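Jorow clip-on shelf light: three months over my workbench

Saturday, July 18, 2026
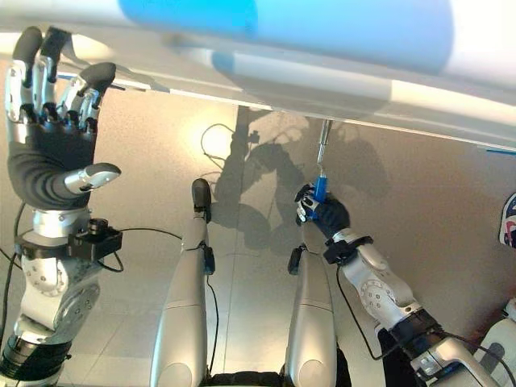

I bought the Jorow because the strip light in my garage throws a shadow exactly where my hands go. Anyone who solders, glues or sharpens under a ceiling fitting will know the problem. You lean in to see better and you block the light. The Jorow is sold as the answer to this: a slim bar that clamps to a shelf over the bench, runs off the mains or its own battery, and has 8 brightness steps. The box says it will "change the way you work". It has not changed the way I work. It has made one corner of the bench brighter.

I should say that I paid for it myself. I had a free one offered by a shop in March on condition that I sent them the text first, and I said no.

The clamp

This is the part I was most doubtful about and the doubt was fair. The jaw is fine on a square-edged shelf. On anything with a rounded lip it creeps. Mine moved forward over a couple of days until the bar was pointing at my chest, and I ended up putting a strip of old inner tube in the jaw. That fixed it, but a scrap of rubber costs pennies and they could have glued one in at the factory. The older Prakura lamp, which is uglier and heavier, came with proper rubber pads and has stayed where I put it for years.

The screw that tightens the clamp is plastic. It hasn't stripped yet. I turn it as little as I can.

The light itself

Good, with complaints. The colour is closer to daylight than I expected at this price, and I could tell brown wire from red without carrying it to the window. There is very little glare if you keep the bar above eye level. Sit on a low stool, though, and you will be looking straight up into it.

The eight steps are really four. I sat there pressing the button one evening and could not see any difference between the second and third, or between the top two. Tadhg Gallagher, who has the same lamp over his sewing table, says he can see all of them. We tried it together and he picked wrong twice, so make of that what you like.

No flicker that bothers me. Tadhg gets headaches from cheap LEDs and has had none from this, and I'd give that more weight than anything printed on the packaging.

Battery

The claim is 23 hours. It doesn't say at what setting, and you can guess. On the lowest setting, which is only useful for finding the door, mine went through a night and most of the next day before it died. On full I got an evening. That's perfectly usable for a power cut or for working in the loft, but the number on the front of the box is the one people will buy it on, and I think it's cheeky.

Charging is slow. The socket is on the back edge of the bar, so if you have pushed the lamp up against a wall you have to unclamp it to plug it in. Whoever designed it can't have had one fitted.

Controls

One button does everything. A short press goes up a step, a long press turns it off, and a press of some length in between changes the colour from cool to warm. I change the colour by accident every other day. The Clorkia has a plain dial, and I would swap this button for that dial tomorrow.

There is also an app. I installed it, it asked for my location, and I removed it. A lamp doesn't need to know where I am.

Against the others

I've now used three of these over the same bench. The Prakura has the best clamp and the worst light, a bluish thing that makes wood look ill. The Clorkia has the best controls but the bar is short, so you get a bright patch in the middle and gloom at either end. The Jorow sits between them. It covers the full width of the bench evenly and I'll give it credit for that. The Sutanto gets recommended a lot in the comments and I haven't tried it, so please stop asking me whether it's better.

Who should get it

If you have a square-edged shelf and somewhere to leave it plugged in, it's a decent lamp and you will probably be happy. If you want to move it from room to room, the clamp will annoy you within a week. And if you already own a desk lamp with a long arm, try moving that first. I wish I'd done so before I spent the money.

I've left mine up. The Prakura has gone to my neighbour Darmawan for his shed, and he seems pleased with it, though he did ask why his shelves had turned blue.

Good: even light, fair colour, no headaches.
Bad: clamp slips, silly button, charging socket in the wrong place, battery claim.
Would I buy it again: at the sale price, yes. At full price, no.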